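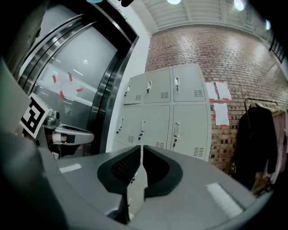 The last bus to Hornthorpe went at ten past nine and she was on the wrong side of the road for it. Stood there with the shopping. Watched its tail lights go round the servo and off up the hill.

Right. So walk then.

Eleven Ks if you stuck to the bitumen, less if you cut through the Worau block, and she hadn't cut through there since the old man died. His gate was chained now. She went over it anyway, bag first. Heard the eggs go.

Dark as anything past the trees. She had the phone torch and a fifth of a battery and the letter from Drirkix folded up in her back pocket, getting sweaty. Final notice. $1,697 owing on the pump, please remit by May, as if May was a place you could get to from here.

Her brother would've said sell. He'd said it at Christmas, said it at the funeral, said it with his mouth full. 162 acres and half of it thistle, what are you hanging on to it for. And she'd said the dam's good. That was all she could ever think of. The dam's good.

Halfway across she turned the torch off to save it. Stopped. Let her eyes come round.

Something was breathing.

Big, close, off to the left – and then the smell, grass and muck and warm hide, and she nearly laughed. Cow. One of Bhat's, through the fence again, they were always through the fence. It looked at her or didn't. Too dark to tell. She put a hand out and got a wet nose and then the whole long weight of the head, shoved into her arm like it had been waiting on her.

"You're lost too, are ya."

It followed her. She didnt ask it to. Down the gully and up the other side, the pair of them puffing, her thongs slapping and the yolk coming through the bottom of the bag onto her leg. At the top you could see the kitchen light she'd left on. Yellow and small. And under it a strip of sky lying flat on the ground, stars and all, which was the dam.

The cow went straight past her and down to drink.

She sat on the bank and took out teh letter, then put it back. She'd ring them in the morning. She'd ring Bhat first, about the cow. The frogs had gone quiet when they came down but they were starting up again now, one and then a few, and she took her thongs off and put her feet in.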